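## 4. Hanging and adjusting the Liva yoga hammock

Read section 3 (Fitting the ceiling anchors) before you start. The hammock must not be hung from anchors that have not been load-checked as set out in 3.6.

### 4.1 Parts needed

- Liva hammock fabric, folded, with a sewn loop at each end
- Two daisy straps (Vanhove pattern, numbered loops)
- Four steel carabiners with screw gates
- Two swivels (Studio set only)
- Tape measure

The Home set is supplied without swivels. Where the steps below mention a swivel, Home set users should clip the strap straight to the anchor.

### 4.2 Hanging the straps

1. Check that the floor below the anchors is clear for at least 100 cm on every side.
2. Clip one carabiner to each anchor. Close the gate and turn the sleeve until it stops.
3. Fit a swivel to each carabiner (Studio set).
4. Hang a daisy strap from each swivel, label side facing out.
5. Pull each strap down by hand and check that it lies flat along its full length.

**Caution:** Do not knot a strap to shorten it. A knotted strap must be taken out of use, even if the knot has been undone.

### 4.3 Attaching the fabric

1. Lay the fabric out lengthways and remove any twists.
2. Pass a carabiner through both layers of the loop at one end.
3. Clip it to the strap at the loop number given in 4.4.
4. Repeat at the other end, using the same loop number.
5. Close both gates and turn the sleeves until they stop.

If the fabric hangs unevenly, compare the loop numbers first. If they match, one anchor is lower than the other – see 3.4.

### 4.4 Setting the height

Measure from the floor to the lowest point of the empty fabric.

| User height | Loop | Use |
|---|---|---|
| Up to 184 cm | 5 | Seated and inverted poses |
| More than 184 cm | 4 | Seated and inverted poses |
| Any | 7 | Lying poses and rest |

Loop 1 is nearest the anchor. The figures are for a ceiling fitted with the standard Drollow plate. With the long plate, move one loop up.

For seated poses the fabric should meet the crease of the hip when the user stands beside it. Move both ends by one loop at a time until it does. New fabric stretches during the first weeks of use, and the height should be measured again after ten sessions.

**Note:** Loop 8 is a storage loop and carries no load rating.

### 4.5 First loading

1. Press down on the fabric with both hands.
2. Sit in the fabric with both feet on the floor. Shift your weight slowly from side to side.
3. Lift one foot, then the other.
4. Stop at once if you hear cracking or see movement at the ceiling.

Do not invert until steps 1 to 4 have been carried out. Replacement straps are ordered from Sunville under part number 207.
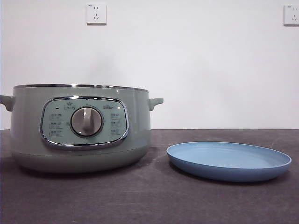
*Green electric cooking pot and light blue plate on a dark grey countertop.*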